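Winter open evening at the Loslow engineering program

I went to the open evening for the one-year engineering master's program at Loslow on January 18, 2023. The program puts its students into teams, gives each team an outside sponsor, and has them work on one project from the fall through to the end of spring. Our office has been asked twice whether we want to be a sponsor. I wanted to see some half-finished projects before we gave an answer, and the winter evening is the time to do that, as the spring show only has the finished ones.

These are my notes, in the order I went around. They were written for our own staff, but a few people at other small offices asked for them too, so I have taken out the parts that only matter to us.

Getting in

The event was in Fokley Hall, on the side of campus away from the main library. Sign-in was on the ground floor. You get a badge with a colored stripe: green for possible sponsors, white for everybody else. The green stripe means students come up to you, so take a white one if you would prefer to look around in peace. There was a printed map with the project tables on one side and the schedule of short talks on the other. The schedule was already out of date by the time I arrived, and the new one was on a sheet taped beside the elevator.

Some 80 students are in the program this year. They come from mechanical, civil and computer backgrounds, and a few had worked for several years before coming back to school. Each team has a faculty adviser who meets with them every week, and a contact at the sponsor who is expected to be there every other week.
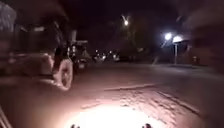
The program starts matching teams with sponsors in November for projects that begin the next fall, which is a longer lead time than I had expected. A sponsor sends in a one-page proposal, the staff send it back with comments, and the students rank the proposals over the summer. If you go to one of these evenings, plan on it being dark and on parking at the curb. There was snow on the road, and the left side of the street already had a big boxy thing standing on it, an SUV or a jeep, with something taller just beyond. The campus lot behind Fokley Hall needs a permit until late in the evening, and the sign saying so is small. After the sponsor ranking comes in, the staff make the final match, and both sides have a week to object.

The first talk

The program office gave a fifteen-minute introduction in room 1708, on the top floor. Most of it was about what a sponsor gets and what it has to give. A sponsor pays $1000 toward materials and travel if it is a nonprofit or a public office. Companies pay more, and the amount depends on their size. The money goes into an account that the team can draw on with the adviser's signature.

What the sponsor gets is the team's work, with a written agreement on who owns it. There are two standard agreements. Under the first one the students own everything and the sponsor can use it freely. Under the second the sponsor owns it and the students can show it in a portfolio after a waiting period. Someone asked which one most sponsors sign, and the answer was the first, mainly because the second takes the legal office so long to process. I would go with the first for anything we did.

There was a fair amount of talk about scope. The staff said the most common complaint from students is that the sponsor's idea of the project changes over the winter. They now ask every team to write a single page saying what is in the project and what has been left out, and both sides sign it before the end of the fall term. I asked to see a sample and was given a blank form. It has a box for "things we talked about and are not doing," and I think we could use that on our own projects no matter what we decide.

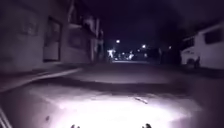
Project tables

The tables were on two floors. I spent most of my time at three of them.

The one I had come to see was Minami, an app that lists small arts events on and near the campus: student recitals, open studios, short film nights, things that do not make it onto the main calendar. It is sponsored by the arts side of the university, so the sponsor is in a sense down the hall. The team has five students. They had a working version on two phones and a third phone that was being charged behind the table.

The main screen is a plain list sorted by start time. You can filter by how far you are willing to walk and by whether the event costs anything. There is a button to say you are going, and the team said most people in their trial never touched it. They had planned a points system where you got a reward for attending, and they dropped it after the first round of interviews. Students told them they already had enough apps that counted things. I thought that was a good decision and they seemed a little sad about it.

The trial ran for most of the fall. The app was opened 2125 times in that period, and the team had a chart of the openings by hour. The peak was late afternoon, when people were deciding what to do that night. Their trouble is on the other end. Someone has to enter the events, and the groups that put on small events are the ones with the least time to fill in a form. Right now the team enters most of them by hand from posters and mailing lists. They know this cannot go on after they graduate. One idea is to let a group send in a photo of its poster and have the text read from it, with a person checking it afterward. They had a rough version of this, and it did well on the date and badly on the room number.

I asked what happens to the app in June. The sponsor has said it will take over the hosting, but there is no staff time set aside for fixes. That would be my main worry for anything built for us.
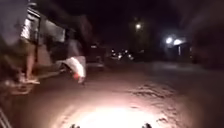 The second table belonged to the team sponsored by Flosska, a company that makes adjustable stage platforms for schools and small theaters. The project is a new locking leg. The present leg takes two people to set, one to hold the platform and one to push the pin in, and the team is trying to make it a job for one person. They had four legs on the table, each a different attempt, with masking tape labels. The third one jammed when I tried it. The student who was showing it took it apart and put it back together in under a minute, which told me how often it had been jamming.

Their sponsor contact was at the table too, and it was useful to hear that side of it. He said the meetings take more of his time than he had planned, about half a day a week once you count reading what the team sends and answering it. He also said the students had found an old drawing error that his own shop had been working around for years. The company expects to sponsor again.

The third table was a sound project for a rehearsal room that shares a wall with a lecture hall. The team had measured the noise through the wall with and without different panels and was trying to get the price of a fix down to something a department could pay for out of its regular budget. The poster had too much on it and I had to ask for the result. The short answer is that most of the sound goes through the door frame, so they are now working on the door.

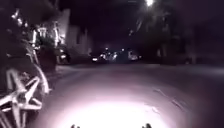 The management part

One thing I had not understood from the brochure is that the project counts for less than half of the year. The students also take courses in budgeting, team leadership and product planning, and the project is where they are supposed to use them. Every team had a schedule pinned up beside its poster, and every one had a row in red. The staff want the teams to show these, and I found them more helpful than the posters. On the Minami schedule the red row was "event entry, long-term plan."

The teams rotate the lead role. Each student runs the team for a few weeks and then hands it on. Two students at different tables told me this is hard on the sponsor, who gets used to one person and then has to get used to another. The Flosska contact said he deals with it by writing to the whole team every time.

Practical notes

Coffee and sandwiches were on the second floor and were gone early. The talks in the large room could not be heard from the back. The elevator is slow and the stairs are at the far end of the building, past the machine shop, which is worth looking into through the window if the lights are on.

The proposal form is two pages with the instructions and one page without. I have a copy, along with both ownership agreements and the blank scope sheet. If we want to send something in for the next round, we need to agree on one project and one person to be the contact, with the half day a week written into that person's plan. My own suggestion is the loan desk booking system, which is small, and which we would be able to keep running ourselves after the students leave.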